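Undport Evening College
Home and Workplace Organization, Course 201
Handout 4: Clearing and resetting a shared table

Tutor: Tipene Gilchrist

Please read this handout before the practical session and bring it with you. The session takes 80 minutes. You need a pencil, a soft cloth and one small box or tray. If you missed Handout 3 (drawers and shelves), you can still follow this one.

1. Why we begin with the table

In the first weeks we worked with closed storage. A shared table is a different problem. Everybody sees it, everybody puts something on it, and very often no person feels responsible for it. In the Grolthorpe building, where I worked before I came to teaching, we had one long table for the whole floor, and things stayed on it from April until the summer break.

For this reason I ask you to decide first what the table is for. Write it in one sentence. "This table is for computer work" is a good sentence. "This table is for everything" is too wide, and you will notice it when you start to sort.

2. Three groups

When the sentence is written, every object goes to one of three groups.

Stays: the object serves the purpose of the table.
Moves: the object is useful, but its home is in another place.
Asks: you do not know whose it is or what it is for. It goes in the tray with a note.

Most students find the first group easy and the third group uncomfortable. Do not throw away anything from the third group during the session. The note should have the date and your initials, nothing more.

Sometimes an object stays on the table but lies in the wrong position. A common case is a mouse and its pad. They belong together, so when they lie apart you bring them together before you touch anything else. It takes a moment and the table already looks half decided.

Textiles are the other common case. A folded cloth takes much more surface than the small things do, and people like to put small things on it or push them under it. So lift a cloth slowly and with two hands, and look at what is beside it first.

In the blue table below, the pink mouse lies away from the black pad, and the folded cloth with checks and polka dots takes much of the left side. Note also the small yellow item with a red edge at the upper end of the cloth. 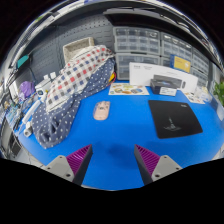 3. Order of work

Small loose items first, then textiles, then the equipment that stays. Wipe the surface only after the textiles are gone, and let it dry before you put anything back.

For folding we use the Baptista fold from Handout 2 – long side to long side, then in thirds, with the open edge turned away from you. If the textile has two different fabrics, choose which one you want outside and keep to this choice for the whole shelf.

The Fuso trays in our classroom are for the "asks" group only. Please do not keep pens in them.

4. Exercise before the session

Choose one table at home or at work. Write your one sentence. Sort up to 12 objects in the three groups and make a short list. Then write two or three lines about the object which was most difficult to place, and what you decided.

Hand in the sheet on Sep 12, 2026, at the start of the class. Handwriting is fine if I can read it.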